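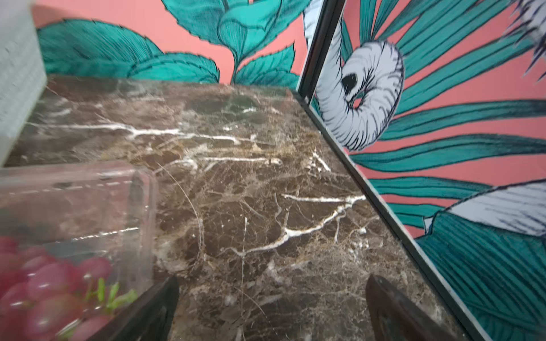 Figure 4-1. Wrist camera view, fingers open, with red-pink grapes in a clear clamshell at lower left.

June
Plumonbridge Manipulation Lab, Kong Station Guide

4. Recording and scoring the grape task

Section 4 covers the two-arm grape task on the Kong station, from setting the table to scoring a trained policy. It assumes that both arms have been homed and that the cameras have passed the checks in Section 3. If either arm has been unbolted from the front rail since the last session, go back to Section 3 and repeat the base calibration first.

The goal of the task is simple to state. Bunches of grapes of different colors start on the table or in clear containers, and all of them have to end up in the white mesh basket at the back. The method under test is Prondora, which cuts each demonstration into short segments at the points where a gripper opens or closes and trains the policy on the segments along with the full episode. The cuts depend on clean gripper signals, so most of the cautions in this section are about gripper handling.

4.1 Setting the table

1. Wipe the marble with a dry cloth. Grape juice leaves a film that shows up as glare in the wrist cameras.

2. Put the basket at the back center of the table, against the wall, long side facing the arms.

3. Place the grapes according to the layout card for the session. A bunch may start on the open marble or in a clear container. Containers are used with the lid folded back or removed, as the card says.

4. Add the extra objects if the card calls for them. The standard extras are the folding chessboard and the Rubik's cube. They are there to vary the background and are never to be picked up.

5. Check that each bunch can be reached by at least one arm without the other arm leaving its rest area.

Note: Do not try to hide or straighten the clear containers so they look better on camera. They are hard to see from the fixed view, and the policy has to cope with that.

Caution: Keep fingers and sleeves out of the enclosure once the arms are powered. The space between the two grippers closes faster than it looks from the front.

4.2 Recording demonstrations

1. Start Wallex on the station computer and choose "New session." Enter the layout card number. Wallex will not let you record without one.

2. Confirm that all camera windows are live. Wave the left arm slightly, then the right, and check that the matching wrist view moves. Swapped wrist cameras are the most common fault and they ruin the whole session without any warning.

3. Open both grippers fully and hold for two seconds. Wallex takes this as the zero point for gripper width.

4. Press the pedal to start the episode. Wait for the tone before moving.

5. Move one bunch at a time. Approach from above, close the fingers on the stem side where there is one to hold, lift clear of the table, and carry the bunch over the front lip of the basket.

6. Lower the bunch inside the basket before opening the fingers. A bunch dropped from above the rim tends to bounce and lose grapes.

7. Return both arms to rest and press the pedal again. Mark the episode "keep" or "discard" right away.

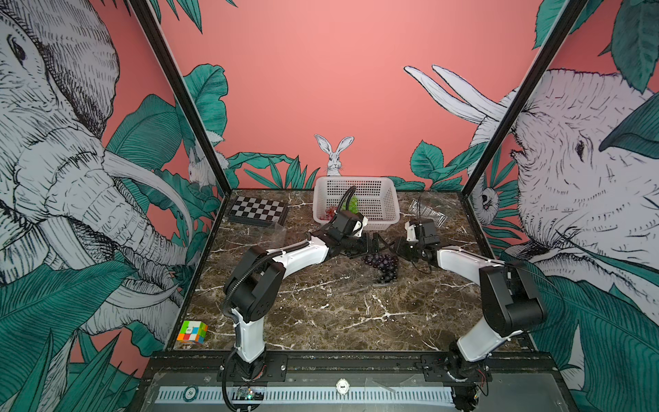 Figure 4-2. Both arms over the table. Red and green grapes are in the basket and the purple bunch is on the marble between the grippers.

8. Reset the table from the layout card and repeat.

Where the two grippers come close together, as in Figure 4-2, decide which arm will act and keep the other one still. Demonstrations in which both arms creep toward the same bunch are hard to cut, and the policy learns the creeping. If you catch yourself doing it, finish the episode and mark it "discard."

Note: Small corrections of grip are fine. Opening the fingers a little and closing them again in place will create an extra cut, but the Prondora script merges any segment shorter than half a second with the one before it.

Caution: Watch the cable sleeves when reaching over the basket. The sleeve loops up above the wrist and can catch on the mesh if the wrist is turned far past its normal range. If it catches, stop and back out along the path you came in on. Do not pull.

4.3 Cutting and checking the data

1. Close the session in Wallex and let it finish writing. Large sessions take several minutes.

2. Run the Prondora cut on the session folder.

3. Open the summary page and look at the number of segments per episode. A three-bunch layout should give six main cuts, one grasp and one release for each bunch. Episodes with many more than that should be watched in full.

4. Watch a sample of the cuts in the wrist view. The closing cut should fall where the fingers touch the fruit. If it falls early, the gripper zero was taken with the fingers partly closed. Correct the zero in the session file and run the cut again – there is no need to record again.

5. Copy the checked session to the training store.

The current training set holds 3,067 kept episodes. Discarded episodes stay on the station computer and are left out of that number.

4.4 Scoring a trained policy

Scoring is done with layouts that do not appear in the training set. The person who scores should not know which policy is running. Wallex hides the name if you select "blind" at the start.

1. Load the scoring list and set the table from the first card.

2. Start the policy and step back from the enclosure. Do not touch the table or the lights during a trial.

3. Stop the trial when every bunch is in the basket, when the time limit runs out, or when the arms touch.

4. Record the result. A trial counts as a success only if all bunches are in the basket. Single loose grapes left on the marble do not count against the trial but should be written in the comment field.

5. For a failure, pick the first cause from the menu. Use "other" only with a comment.

For comparison, our last full run of Prondora was 100 trials. There were 29 failures. In 13 of these the first cause was a missed grasp inside a clear container, with the fingers closing on the wall or lid in place of the fruit. The rest were spread over releases at the basket rim, time limits and contact between the arms. We have not yet tried the same list with the containers removed, so we can't say how much of the gap comes from the plastic and how much from fruit being packed close together.

Trained on full episodes only, with no cuts, the policy more often stopped after the first bunch and held the arms over the basket. That behavior is listed in the menu as "stall." Please use the entry even when the policy recovers late and then runs out of time.

Note: If your own failure count is far above ours, check the wrist cameras before suspecting the policy. A camera that has shifted on its mount will still pass the live check in 4.2. Compare where the open fingers sit in the wrist view against Figure 4-1. Both tips should be visible along the bottom, spread apart, with clear table between them.

4.5 Ending the session

1. Move both arms to rest and power them down from the front panel.

2. Remove all fruit from the basket and containers. Throw out any bunch that has split or gone soft.

3. Leave the basket and the extras on the table for the next session. Full cleaning of the enclosure is done on Wednesday and the station can't be booked that morning.

4. Write any faults in the station log, including ones that cleared without help.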